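The Night Shift at Trorkau

1. The left hand

I got the job at Trorkau because I could solder and because Lorraine Kettle liked my handwriting. She told me so on my first day, walking ahead of me down the corridor with her badge in her teeth. "The last fellow's logbook looked like a spider had a stroke in it," she said, or something close to that, it was hard to tell with the badge.

My whole job was one machine! Two arms and a table. We called it the cell, and on paper it was Waltano, after the village where Lorraine had spent a rotten honeymoon. All day the arms practiced putting tools away in a case, and at night I looked after them. I tightened what had come loose and wiped the fingers, and then I ran the calibration and wrote it all down in my lovely handwriting.

For three weeks nothing happened. I ate a lot of pretzels. I learned that the left wrist ticked when it turned outward, a small dry tick like somebody clicking a pen in another room, and that the right one made no noise at all. I told Lorraine about the tick. She put her ear right up to it and had me turn the joint back and forth until my thumb hurt.

"Cable," she said. "It's rubbing on the collar. Give it some slack and don't zip-tie it like you're mad at it."

So I gave it some slack. The tick went away, and in the morning she wrote "good" in the margin of the log. I was prouder of that than I'd like to admit.

2. The drift

The trouble started in February. The left gripper began closing in the wrong spot – a hair too far out, every time, and always in the same direction. On a big object you'd never notice. On a screwdriver handle it meant the fingers pinched air, and Waltano would stand there holding nothing, very politely, until someone came and reset it.

I did what you do. I re-zeroed the joints. I checked the bolts at the base with the torque wrench, then I swapped the fingers for a new set, and I was so sure about the fingers that I told Đức Khổng it was fixed before I'd run a single cycle. Đức ran the day shift and had a long memory. When I came in the next evening there was a note on my stool: "Fixed how?"

I called the supplier, Ofori, and got a very nice woman in Zistolthorpe who asked me to count how many cycles it took before the drift showed. I sat there with a legal pad making little fence-post marks. It was 38. I did it again after a cold start and got 38 again, which made the hair on my arms stand up.

"Huh," said the woman in Zistolthorpe. I could hear her chewing. "And if you let it run on?"

I let it run on. By cycle 200 it was missing the handle completely. By 800 the fault light was on and it was four in the morning, and I was lying on the floor under the table with a flashlight, looking up at the bracket that held the left shoulder and talking to it like a horse.

There was a shim in there. A little folded square of paper, gone gray, tucked between the bracket and the frame. I worked it out with my fingernail and opened it up. It was a page torn out of a logbook, and the writing on it looked like a spider had a stroke.

3. What the page said

It took me until sunrise to read it, and I'm good with bad handwriting, I grew up with a doctor. Most of it was torque numbers. At the bottom it said: "Bracket sits low on this side. Paper holds for now. Tell L."

He hadn't told L. I asked her, and she sat down on my stool with the page on her knee and didn't say anything for a while. Then she said he'd been out sick that week and hadn't come back, and she'd been sore at him for months about the mess he left. She folded the page along his creases and put it in her shirt pocket.

We machined a proper shim that afternoon, steel this time. Đức held the light. I stayed through into the day shift to see the arms put back to work on the tool case, and I wouldn't have gone home for money.

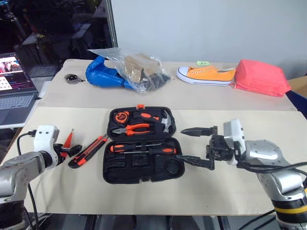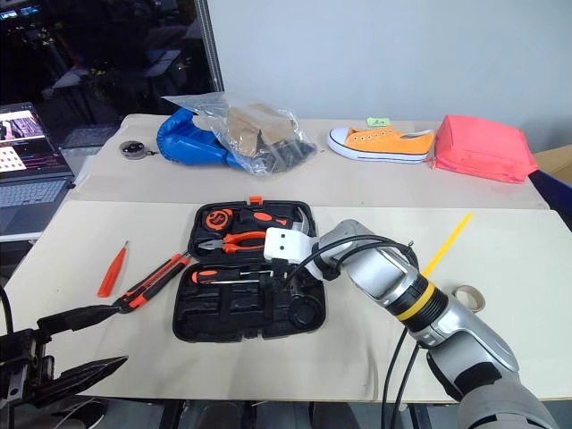 4. Cycle 39

I'd brought my legal pad from the night before, so I made my little fence posts again. Đức pretended to be reading his email. Lorraine stood behind me eating my pretzels out of the bag, and when I got close to 38 she stopped chewing.

The fingers closed where they were supposed to. Then they did it again.

"Keep counting," Lorraine said, so I did, and somewhere past a hundred she patted me on the shoulder and went off to call the woman in Zistolthorpe, who had asked to be told either way. Đức took over the pad so I could sleep. His fence posts lean to the left, and you can still see in the log exactly where I quit and he started.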